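Tesia library to close for floor repairs

Tesia's public library will shut at the end of September so that the ground floor can be taken up and relaid. The building is expected to stay closed for up to 30 weeks.

The council said the boards in the main reading room had been lifting near the radiators for several winters. A survey in spring found damp in the joists along the north wall, and part of the children's section has been roped off from readers ever since.

The contract has gone to Wijaya, a building firm from the neighbouring town of Lolik. It will replace the joists, lay new boards throughout and fit air vents on the street side. The upstairs study room does not need work but will close too, as the only stairs to it start in the reading room.

A smaller lending service will open in the old ticket hall on Zestutier Street. It will have space for 3000 books, mostly recent fiction, large print and picture books. The rest of the stock is going into storage and cannot be requested during the works. Opening hours at the ticket hall will be 10am to 4pm, with no evening opening.

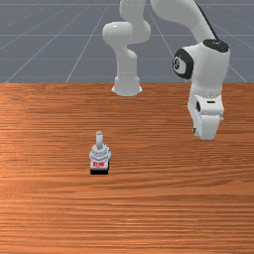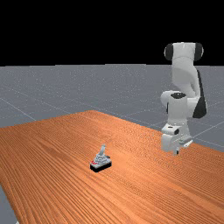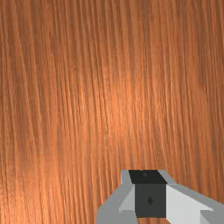
Readers who have books out may keep them until the library reopens, and no fines will be charged in that time. Anyone who would like to return books sooner can hand them in at the ticket hall desk. The drop box outside the main entrance will be sealed when the building closes.

The council received 82 replies when it asked residents about the plans. Most were in favour, though several people asked for the closure to be put off until after the school exams. The council said a later start would mean having the floor open in the wettest months.

The reading group and the homework club will also meet at the ticket hall. Their new times will be posted on the library door before it closes.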